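Tamero Tabletop Station Kit
For two-armed robots with multi-fingered hands
Sold by Lorncombe

Overview
Parts in the kit
Setting up
Looking after it
Repairs and spares
Shipping

We love this kit, and we've wanted to put it in the shop for a long time. Anyone who has tried to run a two-armed robot at a borrowed desk knows how the day goes. The desk is slick, so every light object skates away from the fingertips. The background changes each time a door opens. A cable catches on a chair. The Tamero Tabletop Station Kit takes care of the dull parts of the workspace so you can get on with the fun part, and it does it with things you can lift, fold and wash.

The kit turns one table and one robot into a proper cell. It doesn't bolt to the floor and it doesn't need a special room. Two people can have it standing in a morning, and if you have to give the room back on Saturday it all folds down again (the screen goes behind a door, the rest goes in the tote).

OVERVIEW

Table top: rounded corners, 150 cm wide by 82 cm deep
Cloth: short-pile, fitted, with a drawcord under the rim
Screen: folding panels, wraps the back and both sides
Cable set: ties, sleeves and floor clips
Calibration board: black and white checkerboard on a stiff backing
Hand care pouch: brush, drivers, spare screws, lint roller
Standing height of table: 67 cm, with screw feet for leveling

Legs and top come flat. The robot isn't part of the kit, and neither are the objects you practice on.

PARTS IN THE KIT

The cloth is the part people write to us about. It has a bit of fuzz to it, and that fuzz does a lovely job of holding small things where you put them. A fingertip can touch down on it without the hard knock you get from bare board, so a hand that comes in a hair too low is much less likely to throw a fault. It's a single color with no pattern, and that makes objects easy to pick out in the head camera's view. The drawcord keeps it flat over the rounded corners. Pull it snug and tuck the end up under the top where a finger can't hook it.

The screen does more than you'd think! It keeps passing feet and moving chairs out of the robot's view, and it gives you the same backdrop in the morning as you had the night before. Because it's a freestanding folding screen, you can angle the side panels in or out to suit the reach of your arms. It'll go around corners, and it'll go around that one radiator every lab seems to have.

The cable set was put together by people who have clearly tripped over cables. The sleeves open along their whole length, so you can add a line later without pulling a connector.

SETTING UP

Start with the floor. Clear a patch bigger than you think you need and leave yourself a walkway to the power switch. Build the table, turn it over, and level it with the screw feet. A long level across the top is best, but a phone will do in a pinch. Then fit the cloth.

Bring the robot up to the long side next. Both arms should be able to come down over the near rim with the elbows bent and still have some reach left for the far edge. Run each arm slowly through its whole working range before you put anything on the table, at the lowest speed the controller will give you, with one person's hand on the stop. If a forearm comes close to the rim, move the robot back. Don't try to fix it in software.

Screen goes up last. Set the back panels parallel to the far edge, then swing the sides in until they frame the table, and check that the arms clear them at full stretch. Mark the feet of the panels on the floor with tape. You'll be glad of those marks the first time somebody vacuums.

Now the objects. We like a mixed lot: a plush toy, a toothpaste tube, a soft pack of tissues, something in a blister pack, and a small bottle that stands up on its own. Soft things show you whether the grip force is too high. Shiny plastic shows you where your lighting is bad. A small upright bottle is the best test of approach we know, as a thumb that arrives early will tip it straight over. Leave plenty of bare cloth between things at first, and crowd them later when the hand is doing well.

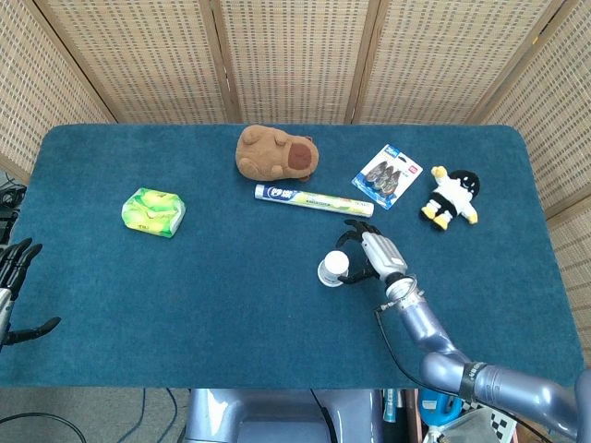
Do I have to recalibrate each time I change the cloth?

A cloth change by itself doesn't call for a full calibration. Check the height of the top, as a freshly washed cloth can sit a touch higher until it has been pressed down, and run a single pick at low speed. If the hand lands where you expect, carry on. Moving the table, the robot or the head camera is another matter, and then you want the checkerboard out.

LOOKING AFTER IT

Every day

Roll the cloth with the lint roller before the first run. Fuzz gets into finger joints sooner or later, and it's far easier to take it off the table than out of a hand. While you're there, look at the fingertips and wipe them with a dry cloth. Open and close each hand fully a few times and listen. A healthy hand sounds the same on every stroke.

Look along the cables from the floor up to the arm. You want an easy loop at every joint, with enough slack for the joint to turn all the way and not so much that the loop drops onto the table. If a strap has crept along the arm, slide it back now.

Every week

Power down, wait for the arms to settle on their rests, and brush out the fingers. Use the soft brush in the pouch and work from the palm outward. Go gently around the base of the thumb, where most of the lint ends up (we once brushed out enough to stuff a small pillow, or it felt that way).

Check the screws at the wrist ring. Use the driver in the pouch and go around in a cross pattern, just to snug. Please don't lean on it. If the same screw is loose two weeks running, take it out, clean the thread, and put in a fresh one from the spares bag.

Wipe the arm shells with a barely damp cloth and dry them. Glossy shells pick up fingerprints like crazy, and a shiny smear can throw a bright spot into a camera. No solvents, no kitchen spray.

Every 100 hours of arm time

Do a full calibration with the checkerboard. Lay it flat for the first set of views, then tilt it by hand for the others, and keep your fingers off the squares. Bring it close, take it far, and get it into the corners of the view. Wipe the board first. A thumbprint across a black square can spoil a set and leave you puzzled for an hour.

Take the cloth off and wash it cold on its own. Line dry, brush the pile in one direction, refit. We'd buy a second cloth so the cell isn't waiting on laundry.

REPAIRS AND SPARES

Everything in the kit can be bought again by the piece, which makes us very happy. The things people do wear out are these.

Cloth. The pile goes flat first in the middle, where most picks happen. Turn the cloth end for end when you see it, and you'll get a good while longer out of it.

Drawcord. Comes with a new toggle. Thread it with the bent wire in the packet.

Screen hinges. If a panel starts to lean, it's nearly always the hinge screws. Tighten them with the screen lying flat on the floor. A swapped hinge takes a few minutes and one screwdriver.

Cable sleeves. Replace any sleeve with a split in it. The split edge will work at whatever is inside.

Calibration board. Replace it if it bows. Stand it against a straight edge and look for light coming through. Store it flat, away from the heater, and don't use it as a tray. (We've seen coffee rings.)

For the hand itself, go to the hand maker. The pouch is meant for cleaning and for screws at the wrist, and the finger joints should stay closed. If one finger lags behind the others after a good brushing, stop using that hand and send the maker a short video of it opening and closing. That gets you an answer much faster than a long email.

GOES WELL WITH

Pathak floor mat, cut to fit under the table legs, very grippy on carpet tile
Zullimix object box, a mixed tub of household shapes for grasp practice
Spare Tamero cloth
Long-handled brush for the gap behind the screen

SHIPPING

The kit ships in two cartons. The screen travels by itself and the carton is awkward on stairs, so have a second pair of hands ready. Check the corners of the table top before you sign. The September batch has the newer screw feet with the wider pads, and owners of older kits can order the feet separately. They fit the same thread.

Returns are fine on unused parts. Cloths can be returned if the drawcord packet is still sealed.

Setup sheets come in the carton, and there's a large-print copy you can tape to the wall beside the cell.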